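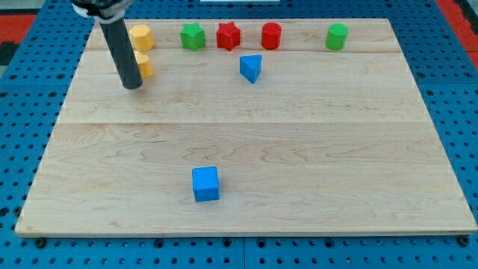 Hi all, I tried the fractions unit with my fourth graders at Fimley and wow, did they run with it! We never opened the Gemholm workbook. I put the picture up and asked what share of the pegboard's holes the maple board might be hiding, and how you could find out if you can't lift it. They argued for the whole period (rows times columns, mostly, then a big fight over whether half-covered holes count). One table wanted to use the spacing of the holes as a ruler, so now we have a unit called the "peg."

On 23/09/2019 Liya Bogale wrote:

> Has anyone found a good way into multiplying fractions? Mine can do the steps but can't tell me why the answer gets smaller. I have 70 minutes and 4 very chatty tables.

Liya, start with area! Give them a 200-square grid, have them shade 80, then ask for half of the shaded part. They see the piece shrink before anyone writes a times sign. I let them do the talking and save the rule for the next day.

Metwally's grid sheets print nicely in black and white, by the way. I'd love to swap student work in November if you're up for it!

Flerkix list, Room 4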